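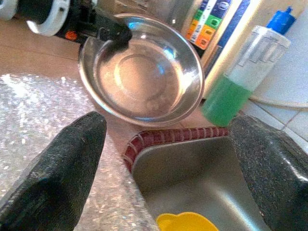
Drikby support asks whether the faucet still drips with the feed valve shut, and whether the filter head was reset after the last cartridge change.

Yes to the first. Second one, I think so, see below.

Ticket 2476
Opened 2022-11-02
Product: Grirkance under-sink filter, twin cartridge, separate faucet
Site: Wultthorpe, upstairs kitchen
Status: waiting on customer

Original problem: flow from the filter faucet dropped to almost nothing the day after new cartridges went in. Regular faucet fine. Also a slow drip from the filter spout that wasn't there before. No leak in the cabinet that I can find, ran a dry paper towel around every joint and it came away dry.

Answers to the form questions
House pressure: normal as far as I know, shower is strong, dishwasher fills OK
Well or city: city
Softener: none
Cartridges genuine: yes, bought from Jayawardena Supply, seals were still on the box
Installed by: me
Tools used: the plastic wrench that comes with it

Log

First try. Shut the feed valve, opened the filter faucet to let the pressure off, took both cartridges out and put them back in. Felt the click on the left one. Right one goes stiff near the end of the turn and I am never sure. Valve back on. Sputtering, lots of air, then the same trickle.

Second try. Left it running for the flush like the manual says. Manual wants the flush timed but at this flow the timing means nothing so I went by volume. A glass takes forever. Water was gray at first (carbon dust I guess), then clear. Drip after closing the handle still there, slower maybe.

Third try. Pulled the new cartridges and put the old ones back. I still had them in the trash bag under the sink, sorry, probably not recommended. Flow came right up! So the tubing isn't blocked and the faucet isn't blocked. Drip still there with the old ones though, so that's seperate.

Put the new ones back in. Trickle.

Reply from support, pasted in so it's all in one place: the light on the head has nothing to do with flow, it only counts time, but a cartridge that isn't fully turned will sit on the bypass seal and choke. They want the O-rings checked and the faucet stem looked at. They also want a measured flow, volume over 2 minutes with the handle full open, cold only.

OK. Did the measurement. 800 ml in 2 minutes, new cartridges. Didn't measure the old ones, I can if you need it but I'd rather not swap them again, the cabinet is tight and my knuckles are done.

O-rings: left cartridge ring looks good, round, greased. Right one has a flat spot, and there is a sliver of something clear caught in the groove – plastic, like the edge of the shipping film. Picked it out with a toothpick. Couldn't see any more in there but the light is bad.

Put it back. Right one turned further than it ever has. Definite click this time. Flow better, not like the old cartridges but I could fill the kettle without walking away from it.

So half solved? Questions:

Is the flat spot on the ring going to be a problem. No leak yet. Can you send just the ring or does the whole cartridge have to go back to Jayawardena. Their return page says unopened only.

Should I redo the whole flush now that it's seated. I ran some through but didn't keep track.

The drip. Feed valve shut, handle closed, it still drips for a while and then quits. With the valve open it doesn't quit. Your article on drips says replace the stem if it's from before the design change, but the article doesn't say how to tell which stem I have. No number on mine. Handle is the short lever kind. There's a little white washer visible when the handle is off and it looks chewed on one side.

Also the article link in your last email goes to the Grirkance shower head page. Might want to fix taht.

Not urgent any more, we have water. But the faucet is due to be covered until December if I read the card right, so I'd like the stem logged on this ticket before then and not as a new one. Please don't auto close it, last time it closed over a weekend and I had to start over.

Will check for a reply tonight. Reset on the filter head: held the button till it blinked green, let go. If it needs something else tell me.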